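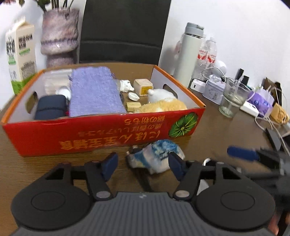 What is a catch-all box?

A catch-all box is an open container, very often a used cardboard carton, that sits on a table or shelf and takes in small household things with no fixed place of their own.

I've been writing the household entries for the Dillthorpe home encyclopedia for a while now, and this is the one I've most looked forward to, as I've never lived anywhere without one (we had a biscuit tin when I was small, then a shoebox, then a run of grocery cartons). The name changes from house to house. I grew up with "the bits box". Urs Brunner, who edits these pages, insists on "table box", and I've seen "odds box" and "dump box" in older household guides. I'll stick with catch-all, as it's the one most readers will search for.

Form and materials

Most catch-all boxes start life as something else. Cartons that held fruit, sweets or drinks are the favourites, being stiff, a decent size and free! The good ones have low sides, so you can see what's in there without tipping it all out, and a handle hole punched in each end wall. Oval holes are kindest to the fingers. Colour doesn't matter a jot, but a bright printed box does get noticed on a brown table, and a red one with yellow lettering is hard to lose even when the rest of the room has got away from you. Plenty of people put the printed front facing the wall, or upside down, and never give it another thought.

Plastic tubs and woven baskets do the same job. I find baskets shed bits and catch on knitted things. The Ulten tray, a shallow wooden thing with a lip, is lovely to look at but holds next to nothing, and at 356 mm long it won't go on my shelf.

Usual contents

You can sort what turns up in a catch-all box into a few loose families. There are soft things: a folded towel, a small cushion, a plush animal or two. There are packets and small cartons, usually with something left in them. Then come lids, caps and little pots, and lastly the true oddments, such as a shell-shaped piece of something or a block nobody can put a name to. Tissues get in as well, and I take those out on sight.

Bottles and glasses seldom go in. They stand beside the box, along with chargers and their cables, and to my mind that's where they belong. A tangle of white cable dropped on top of a towel will be in the towel by teatime. My own rule is that anything with a plug stays out and anything that can leak stays out, and I've stuck to both since the business with the hand lotion. 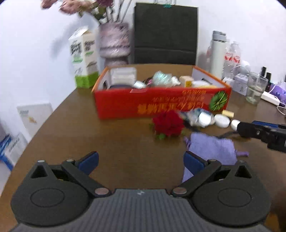

Dillthorpe, 2018-10-06

Sorting the box

There are two schools here, and I've tried both. The first empties everything on to the table and starts again from nothing. The second (mine) takes out one family at a time and leaves the rest sitting where it is. With cosmetics that means the jars come out first and stand together on the bare tabletop, then any caps, so you can see which cap goes with which jar before they part company for good. Clear bags of small packets can be laid flat next to them. Keep an artificial flower out until the end, especially a rose with leaves on it, as the leaves hook everything else on the way past.

Towels are best left till last. A terry towel takes up half the box if it goes in crumpled and hardly any of it if it's folded, and it makes a nice soft floor for the breakables. Thongchai Saithong, in his Kaewmanee booklet on small-room storage, puts the towel on top as a lid. I tried that through most of March and kept lifting it off to look underneath, so back to the bottom it went.

Clear containers with lids earn their keep inside the box. I use a rectangular one for pins, clips and the like. Bags are less good, and coloured ones are the worst of the lot, because you have to open them to find out.

Size and weight

A carton 300 mm deep is as much as I'd want on a table where people also eat. I keep mine to 500 grams or so of contents if it lives on a high shelf, and I don't weigh it at all if it lives on the table. The Nekport folding crate takes more than 2 kilos, but by then you're carrying furniture.

Cardboard goes soft at the handle holes first. A strip of parcel tape round the inside of the hole gives it another year, and when the rim starts to peel I swap the whole box at the greengrocer's.

See also: Biscuit tin; Drawer, kitchen; Towel, folding of; Lost lids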